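Build runner stops picking up jobs after moving to a new subnet

Bahman Akbari
We host Stadano server ourselves and moved the runners to a separate subnet on Saturday, November 14, 2020. They register fine and show green, but jobs sit in the queue until they time out after 644 seconds. Nothing useful in the runner log. Has anyone had this?

Mudassar Qureshi
Registration and job pickup use different ports. Check that the new subnet can reach the server on both. Ours was blocked by a firewall rule left over from March. Restart the runner service afterwards, it does not reconnect by itself. 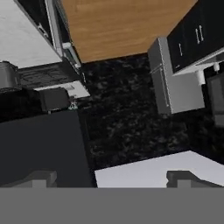 Kustus
Same here on version 3. Try reinstalling?

Arabzadeh
Reinstalling won't help if it's the port. Look at the runner labels too. If you re-registered them the labels get wiped, and a job asking for a label will wait forever.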